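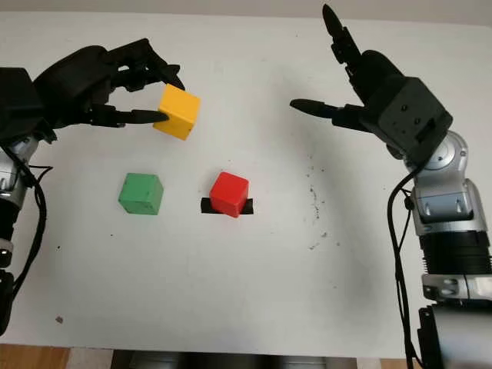
Parveen Bandara wrote to me in April that I was being unfair to the block people. Every kid starts with blocks, went the argument, and a learning system has to start somewhere too. Fine. But a kid gets bored by lunchtime and goes off to pull the cat's tail. The Kallville group has recorded 224 examples of a yellow cube, a green cube and a red cube being handled over a white table, and they want 104 more.

I don't doubt the work is hard. One arm has a hand with jointed fingers, the other has a plain open gripper, and getting the two to share a tabletop takes patience I don't have. My trouble is with what gets claimed afterward. The talk I sat through at Zadlow used the word "household" 17 times. My household has wet spoons, a drawer that sticks and bad light after four.

More of the same example teaches more of the same. If I ran the project I'd stop at the first hundred and spend the rest of the money on tables that aren't white and objects with no corners – a sock, say, or half an onion. Rezaul Kodikara thinks the results would look terrible for a year. They probably would. I'd still like to see them, and I'd trust a bad score on an onion before a good one on a cube.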